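Destdale Old Houses list
Subject: Re: Drafty windows, again, and whether to give up
From: Lumturie Babić
Date: 6 November 2021

Azra Vukčević wrote:

> Hello all. We bought the place on Urrutia Street in June, when a window
> that didn't close all the way seemed like a charming feature. It is less
> charming now. The bedroom curtains move when everything is shut. My
> husband has started wearing a hat to breakfast.
>
> Two salesmen have been by. The first one held a lit match near the sash
> and looked sorry for me. The second one told me old windows can't be
> saved, and that he could do the whole house in vinyl before Christmas if
> I signed that evening. I did not sign, mostly because I couldn't find a
> pen, but I'm weakening.
>
> My questions:
>
> 1. Is it crazy to keep the old ones?
>
> 2. What do I do first if I'm not handy? I own a hammer and a
> screwdriver that came with a bookcase.
>
> 3. One of them is painted shut and I think has been for decades. Do I
> leave it alone?
>
> Sorry if this has come up before. The archive search gives me an error
> page.
>
> Azra

Azra, welcome. It has come up before. It comes up every fall, at the first frost, and then we all argue about storm windows until spring. The archive search has been giving people an error page since I joined, and I've come to think of it as part of the house style.

To your first question, no, it isn't crazy, or at least you'd have a lot of company. I have kept all of mine. I've also sat in my living room in February wearing a sleeping bag like a dress, so please weigh my advice accordingly.

The match trick is a good trick. I've had it done to me. What the salesman doesn't do is carry the match over to the baseboard, or the light switch, or the little door to the attic, where it would go out with a pop. When I finally walked through my own house with a stick of incense on a windy night, the worst leak in the building was the mail slot. I had been glaring at the dining room windows for two winters and the whole time the cold was coming in with the electric bill.

So before you buy anything, do that. Pick a windy evening, turn on the bathroom fan and the kitchen fan, shut everything, and go room to room with incense. Hold it still and watch the smoke. Write down where it jumps. Your house will smell like a college dormitory for a day or so. You will probably find that a few of the windows are terrible and the rest are only a little bad, and that changes how the job feels.

Now the windows. The draft in a window like yours comes from the same few places. It comes in where the top and bottom sash meet in the middle, it comes in along the sides, and it comes in under the bottom rail if the sash isn't sitting down properly. Then there's the gap behind the trim, between the window frame and the wall, which somebody a very long time ago stuffed with newspaper or with nothing.

The meeting rail is the easy one, and you can fix it tonight. Go look at the lock. If it's like most of ours, it has been painted so many times that it turns but doesn't pull the two halves together. People think of that lock as being there for burglars. Its main job is to squeeze. Also check that the top sash is all the way up. I lived here three years before I noticed that one of mine had slid down a finger's width and was wide open to the sky behind the valance. My mother noticed it. She has not let it go.

For the sides, you want weatherstripping, and here is where the list will fall on me, so I'll say my piece quickly. The foam tape is fine for one winter. It is not fine for two. It goes gummy and then it goes to crumbs, and you'll be scraping it off with a putty knife and saying things. But if you are cold right now and it's November, buy the foam tape. The proper bronze strip can wait for warm weather, when you can have the sash out on a table and take your time. I know there are people here who would sooner see you freeze than use foam tape. They are lovely people and they'll be writing to you shortly.

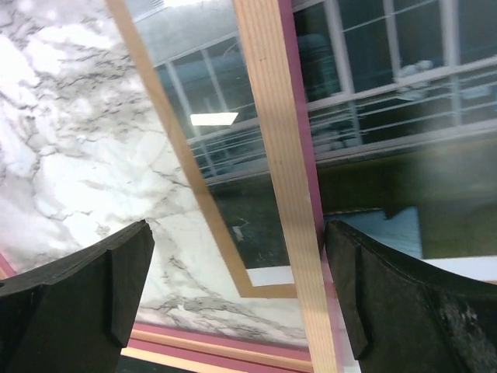

If you do take a sash out, label everything. I mean everything. Every stop, every piece of trim, every screw if you can stand it, in a sandwich bag with the name of the room on it. You will be sure that you'll remember which piece came from which side. I was sure. The pieces look the same and they're not the same, and whoever built these houses cut each one to fit the hole in front of him and then went to lunch. I put my two side stops back in the wrong places, and for a whole summer that window could be opened only by a tall person in a bad mood.

Take the trim off from the edge where it meets the jamb, after you've run a knife down the paint line. Run the knife down it twice. Start prying in the middle of the piece, where it will bend, and work out to the ends. If you start at the end you'll snap it. Pull the nails through from the back with pliers so you don't blow out the face. I learned all of this in the opposite order.

About the paint, and this is the one place where I'm not going to be funny. If your house is as old as the rest of Urrutia Street, assume there's lead in it. Don't dry sand it, don't go at it with a heat gun on high, and don't let anyone small or pregnant or furry hang around while you work. Wet it down, lay plastic, wear the right mask, and wash up before you eat. The county has a sheet on it. Read the sheet.

Your painted-shut window: I'd leave it alone until spring. A window that has been painted shut for decades is, at the moment, the best-sealed window you own. Kiss it on the forehead and move on. The exception is if it's the only way out of a bedroom, in which case it goes to the top of the list and you should be cutting that paint line this weekend. You want to be able to get out. When you do free it, go slowly, cut the paint inside and outside, and push up with the flat of your hands near the sides. Do not hit it with the hammer. Do not pry up from the bottom rail with the bookcase screwdriver either, which I'm guessing was the plan.

Then there are storms. If the house still has its old wooden storm windows, they're in the garage rafters or the crawl space, and there will be one fewer than you need. There's always one fewer. Look for little numbers stamped or scratched on the edges, and look for the same numbers on the sills. Mine matched, except for the kitchen, which was numbered by someone who I think was drinking. A decent storm over a tightened-up old window gets you most of what the vinyl man was selling, and you can do one at a time as money allows. If there are no storms, the shop on Joda Avenue builds them. They're slow. They're also cheerful about being slow, so it's hard to stay angry at them. I paid for mine one side of the house at a time, north side first, and the north side was the one that mattered.

If you need something for this winter and can't face any of that, there's the interior plastic you shrink with a hair dryer. It is ugly and it works. I've used the Wumari kit on the two upstairs windows I never open and I stopped noticing it after a week, although guests ask if we're having work done. Put it on a clean dry frame and don't get cocky with the hair dryer. When it comes off in spring it may bring some paint along, so see above about lead.

And curtains! Heavy ones, to the floor if the radiator isn't under the window. It took me forever to try this on account of thinking it was something grandmothers said. It is something grandmothers said, and the bedroom was better the same night.

One more thing on money. I don't know what the second man quoted you, but ask him how long the seal on the glass is warrantied, and then ask what happens after that. With mine, the answer was a brochure. I had 10 openings to deal with when I started and I have now done all but the one over the stairs, which I can't reach without a ladder arrangement that my sister has forbidden. I spent $400 on materials over the first two years, not counting storms, and that includes a putty I hated and gave away. It also took up a shocking number of my Saturdays. If you'd rather have your Saturdays, I won't think less of you for buying new windows. I'll think of you as someone who goes places.

You asked what to do first if you're not handy, and I never gave you a straight list, so: locks, top sashes pushed up, incense walk, foam tape on the worst ones, something over the mail slot if you have one. That will get you through to New Year's and your husband can take off the hat, unless he likes it.

I'm on the corner with the green porch, and you're welcome to come look at a sash in pieces. There is always a sash in pieces. I can lend you a proper pry bar and a glass cutter, though not the good putty knife.

To whoever has the list's copy of the window repair book, with the coffee ring on the cover: it was due back last spring, and Azra should get it next.

Lumturie

--
Destdale Old Houses list. To leave the list, send a blank message with "unsubscribe" in the subject line. Please trim your quotes. Digest mode is limited to 40 messages.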